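From: Ming-te Yau
To: screening-methods list
Date: May 12, 2019
Subject: Re: Repeat readings and the single-visit cutoff

Didier Texier wrote:

> The Dosau clinics sent their blood pressure file last week. It has 3,368
> adults with at least one seated reading. If I drop everyone without a
> second reading on the same visit, I am left with 3,067. My first thought
> was to keep the full set and use the first reading for everybody, so that
> all records are treated alike. Siu-ming Lai thinks this will inflate the
> share of people above the cutoff. Is the effect large enough to matter
> for a plain descriptive table? Also, does anyone know whether the Warnelow
> protocol counts the first reading or throws it away?
>
> Didier

Didier,

Siu-ming is right about the direction. The first reading in a visit tends to be higher than the second, and people close to the cutoff move across it in both directions, but more of them move down. A table built on first readings alone will show more high blood pressure than one built on the average of two. How much more depends on how many people sit near the cutoff, so I would not borrow a correction from another survey.

On Warnelow: the protocol takes three readings, one minute apart, and averages the second and third. The first is recorded but not used. This was changed in February. Files made before then average all three, and the column name was not changed, so check the version field before you merge anything.

For the Dosau file I would do this:

Use the 3,067 people with two readings for the main table. Average the two. Report the first-reading result beside it, for the same people, so the reader can see the gap.

Report the 301 people with one reading separately. Do not assume they are like the rest. In many clinics the second reading is taken only when the first one looks high, and in that case the people you drop are mostly the ones with normal pressure. Dropping them pushes your estimate up, which is the same problem you were trying to avoid, from the other side. Compare age, sex and first reading between the two groups before you decide anything.

Check for end-digit preference. If far more than a tenth of the readings end in zero, someone was rounding, and a cutoff that also ends in zero will be sensitive to it. Wing-yan Wu has a short script for this. It expects one row per reading, so reshape first.

Ask which cuff sizes were on hand. A standard cuff on a large arm reads high. The Kravchuk subset that Yi-chun Lai cleaned had 800 people with arm circumference measured, and 35 of them had been given a cuff one size too small. That is not many, but most of them were above the cutoff and only a few stayed there when measured again with the right size.

If arm circumference was not recorded at Dosau, say so in the notes under the table. Body mass index is a weak stand-in and I would not adjust for it – it has its own link to blood pressure.

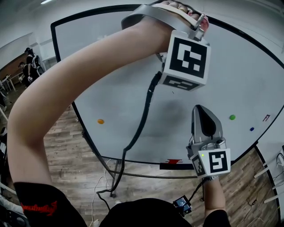

One more point on devices. The Bramico monitors store readings in local time with no offset, so two readings that look an hour apart may be from the same visit. Sort by sequence number instead of by time.

Please post the comparison of the two groups when you have it. I can look over the code if you send it without the clinic identifiers.

Ming-te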